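Walking the Old Quarter of Hasberg: a report on my heritage tourism project

So this is the write-up of my project for the travel and tourism course, and I'll say up front that I picked Hasberg because my aunt lives near there and I could stay for free. I'd been to the old quarter twice as a kid and remembered nothing except an ice cream place and a very steep set of stairs. The stairs are still there. The ice cream place is a phone shop now.

The old quarter sits on the harbour side of town, inside what's left of the earth wall. Most of the timber houses went up after the fire, which the town museum dates to 1,834 buildings lost (the whole lower town, basically, plus the first church). When they rebuilt they made the streets wider and put in the little squares as firebreaks, and that's why the place feels so open compared to other old towns I've visited. I had no idea about any of this before I started reading and I got a bit obsessed with it.

My question was how visitors find their way through the quarter and what they miss. I spent 18 mornings there in August, starting at 8 a.m. before the tour coaches pulled in, and walked the same loop each time. It goes from the harbour gate up Ropemakers' Lane, across the market square, past the customs house and back down by the stairs. I wrote notes in a paper notebook, which I really recommend, as my phone kept dying by lunch. Planevo, the trip planning app everyone on my course uses, let me save the route and put my own pins on it, so the map in the appendix comes from there.

Sirkka Hakala was a massive help. She leads the morning walking tour and let me tag along four times without paying. She comes from the Hakala family who had the bakery on the square, and she'll stop halfway up the lane and tell you which doorways used to be painted and what colour. She gave me her own tour notes to copy, typed up and full of crossings-out. I've quoted them in the section on house names. 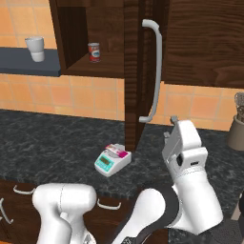
Do you need a guide to see the old quarter properly?

You can walk it on your own in an hour and a half and have a lovely time, but you'll probably miss the courtyards. They're open to the public during the day, only the entrances look like private gates and there's one small sign for the lot of them. On my solo mornings I saw loads of people walk straight past. On Sirkka's tour everybody went in.

The courtyards ended up being my favourite part of the project. The one behind the customs house has the old weighing beam and a well with an iron cover, and it's so quiet compared to the square! I talked to Lenni Kinnunen, who runs the guesthouse next door, and he told me most of his guests only find it on their last day. He'd like a proper sign. He'd also like the coaches to park somewhere else, and we talked about that for much longer.

Parking came up with pretty much everyone, to be fair. The coaches stop at the harbour gate, everyone gets off at once, and the lane fills up. By 11 a.m. it's hard to get a pram through. My suggestion is a second drop-off point at the Trillumach end, by the old mill, so some groups walk the loop the other way. It would mean going up the stairs instead of down, and I know that doesn't work for everybody – the mill road is the flatter option and it only needs a handrail at the top.

What I'd change if I did it again: I'd go in winter as well. Everything I've got is from high season, so I can't tell you whether the courtyards stay open once it snows. I'd also have asked the museum for the fire maps on day one, as they took ages to come and I only got to use two of them. The rest are in the folder I've handed in with this report, along with the notebook (sorry about the handwriting).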